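Penry Table, White

Made by Tollau
Item updated 2018-09-07

The Penry is a plain white table for kitchens, break rooms and craft rooms. The top is smooth with a matte finish, so overhead lights don't glare off it. It has no pattern and no printed marks.

Top size: 120 x 80 cm
Height: fixed, 700 mm
Frame: steel, white or gray
Ships in one box, legs packed separately

Small things are easy to find on a white top. If you sort fruit, beads or parts by color, you will see what you have right away. It also works well as a background for product shots. 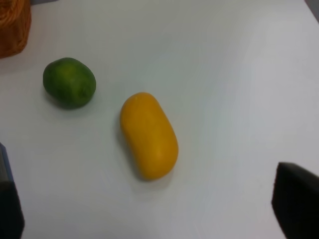
Wipe the top with a damp cloth and a little dish soap. Do not use scouring pads, which will leave shiny spots on the matte finish. Citrus juice should be wiped up the same day. Put a trivet under hot pots.

Assembly takes one person about 80 minutes with the hex key in the box. Tighten the leg bolts by hand first, turn the table over, then finish with the key. Check the bolts again after a month of use.

The Weteo drawer fits under either long side and is sold separately. The older Wiltitis drawer was dropped in February and does not fit this frame.

Replacement feet are sold in sets of four.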